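Firkell Opens Second Site to Record Kitchen Tasks for Two-Handed Robots

Flenddale workroom will supply practice examples for the company's Harkley learning system

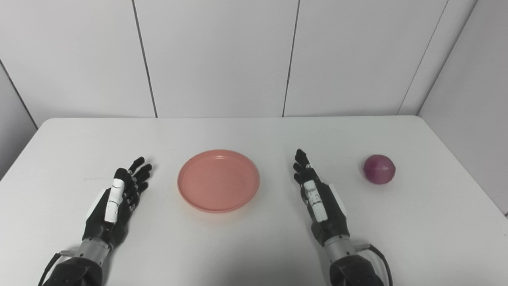

A plate and a red onion on the table at Firkell's Flenddale site, with the robot's two hands at the front edge. Photo: Firkell

FLENDDALE, April – Firkell has opened a workroom in Flenddale where trained operators guide two-handed robots through everyday kitchen tasks and record each attempt. The recordings will be used to train Harkley, the company's learning system for household and food service robots.

The site has 16 recording stations and employs 43 people, most of them operators. It is Firkell's second site of this kind. The first, on Jaramillo Road, will stay open and will keep working on laundry and packing tasks.

Operators at Flenddale work from a list of 154 tasks. Many are short, such as moving a piece of produce onto a plate, turning a cup upright or passing a spoon from one hand to the other. Each task is repeated with the objects in different starting places, and by different operators, so that the system does not learn only one way of doing it.

"We start with a plate and an onion and ask for one simple thing," said Mereana Stubbs, who runs the Flenddale site. "An onion rolls. It has a skin that slides under the fingers. People deal with that without thinking, and we need a lot of recordings of them dealing with it."

Every recording holds the view from the robot's head camera, the position of each finger joint and a short written instruction. Attempts that go wrong are kept and labeled. If an object is dropped and picked up again, the operator marks the point where the recovery begins.

"Early on we threw away the bad runs," said Nighat Bugti, head of data at Firkell. "Then we found the system had no idea what to do after a slip. Now a dropped onion goes into the set along with everything else, and the reviewer notes what happened."

Reviewers watch each recording before it is released for training. They check that the instruction matches what was done and that the hands stay in view during the grasp. Recordings that fail the check go back to the station with a note.

New operators train for 2 weeks before their work is added to the collection. No background in robotics is required. Akosua Korletey, who leads operator training, said recent hires have come from restaurant kitchens, dental labs and sewing shops.

"The hard part is slowing down," Korletey said. "The fingers close a little after yours do, and you have to wait for them."

Work at the site began with plates, cups and whole vegetables. Tasks that use both hands at once, including opening jars and drying dishes, will be added next. Firkell has not set a date for cutting tasks.

Firkell is hiring operators and reviewers for the evening shift in Flenddale, which starts at 4 p.m. Applications are open through the company's website.

About Firkell
Firkell collects and prepares training data for robots that handle household objects. The company operates sites in Flenddale and on Jaramillo Road.

Media contact
Seidu Nyarko, Communications, Firkell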